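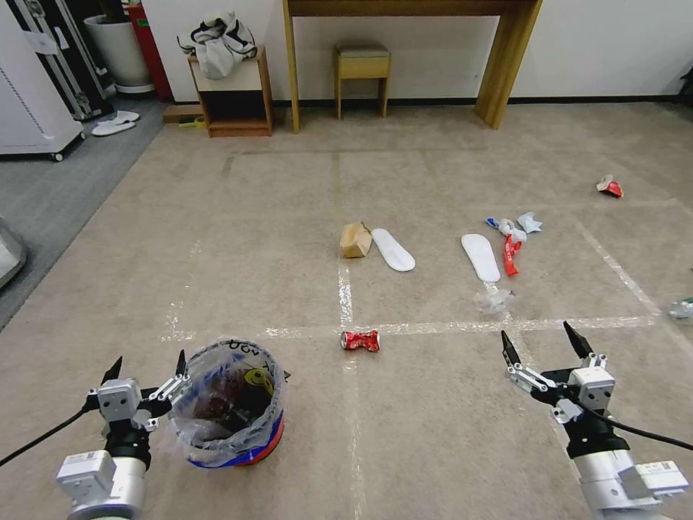 Adari Tidy on a floor-clearing job: both grippers open, litter ahead and the bin between them.

Adari Tidy — planning software for two-armed robots

Drivov product page, updated 13 August 2024

I started writing Adari because I was fed up with hand-coding pick orders. You get a lovely demo with three blocks on a table, then somebody drops a squashed drinks can and a crumpled tissue on the carpet and the whole thing falls over. So Adari Tidy is built for messy floors! You give it a bin, a patch of floor and a rough idea of what counts as rubbish, and it works out which arm goes for what and in which order.

It runs on top of your existing arm drivers and talks to them over our Drerby bridge (included, no extra licence). If your arms already take joint targets you're most of the way there.

What the planner does

It keeps a running list of everything it has found on the floor and scores each item for reach, grip and how likely it is to be hiding something else. Wrappers are the awkward ones. They're thin, they crumple, and clear plastic on a pale carpet is still the hardest thing I ask the perception side to find. I've put a confidence slider in the settings panel so you can decide how brave it should be — I keep mine fairly low and let it have a second look.

Both arms share one map, so the left won't swing through space the right has already booked. The bin is treated as a moving target too. Knock it and the planner looks for the rim again before the next drop. 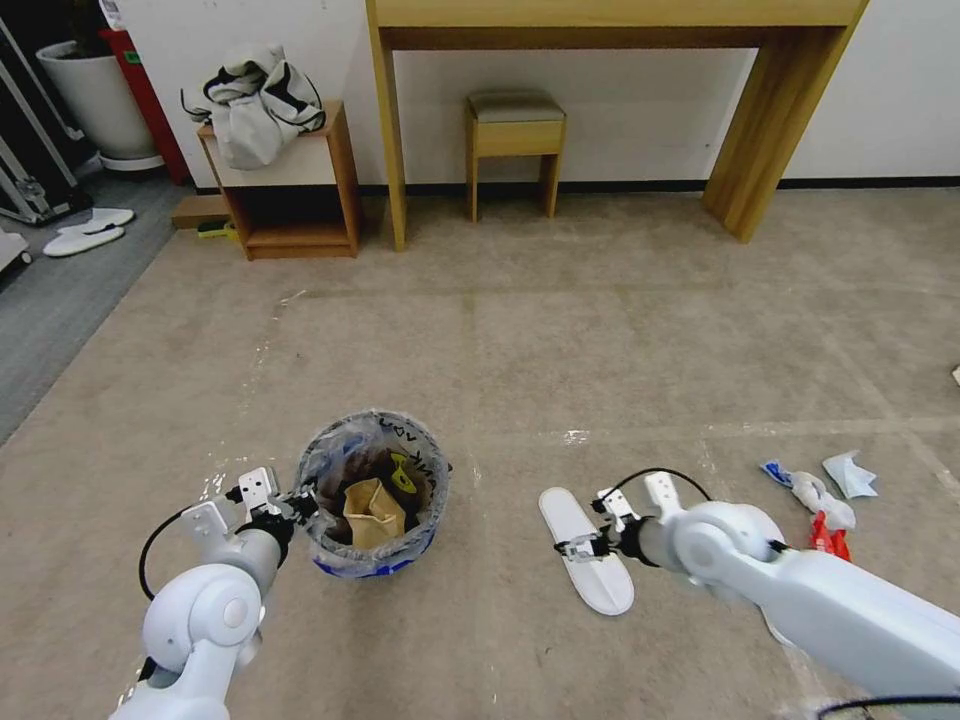
Keep lists and sorting rules

A slipper on the floor next to a tissue is a good test of any tidying software. In Adari you write a keep list in plain words ("slippers", "bags", "anything on a shelf") and those items become things to plan around, or to move to a spot you choose. Rules can be changed during a run and take effect at the next pick.

What you get

Adari Tidy planner and settings panel
Drerby bridge for arm and gripper drivers
Gwilliam log viewer, for stepping back through a run pick by pick
9 ready-made room profiles, carpet and hard floor
Room for 1000 saved runs before the oldest are archived

I use Gwilliam more than anything else in the box. When a grasp goes wrong you can scrub back, see what the planner believed at that moment and replay it with different settings (dangerously good way to lose an afternoon).

Price and licence

£2899 per robot, one payment, with updates until the January after next. University labs can write to us for the teaching rate. Arms, grippers and cameras aren't included.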